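Plindgate Robotics Club: Questions We Get a Lot

Who can join?

Anyone enrolled at Plindgate who is 14 or older. You don't need to have built anything before, and you don't need to own a single screwdriver (we have plenty, and they all wander off and come back eventually). New members can start in January or at the beginning of the fall term.

What are you working on this year?

Our big project is the Boltell Challenge, where teams program a robot arm to take apart and put back together an ordinary desktop computer. It sounds simple until you try it! Hard drives, processors, memory and cables all want to be handled in their own way, and we spend a lot of happy afternoons arguing over which one should come first.

Do I have to know how to code?

Not at all. Plenty of our members come in through the hardware side, designing and printing the holders that keep small parts where the arm expects to find them. If you'd like to learn to code along the way, we pair you up with someone who has done a season already, and you'll pick up more than you expect just by sitting next to them.
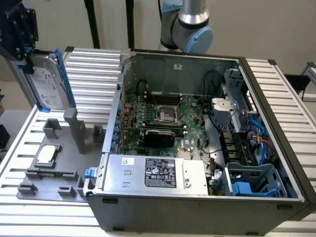 We do ask everybody, coders included, to take a computer apart by hand first. It's slow and a bit fiddly, but you get a feel for how a drive slides out of its bay, and that helps enormously when you're writing the steps for the arm later on.

How much does it cost?

Dues are $14 per term, and that covers printing material and snacks. The Özkan Fund helps with travel, so please ask us if money is a worry.

When do sign-ups close?

Forms for the next season are due 2026-04-15. Drop yours in the box outside Room 200, or hand it to any of us at the Troninix open house. We'd love to have you!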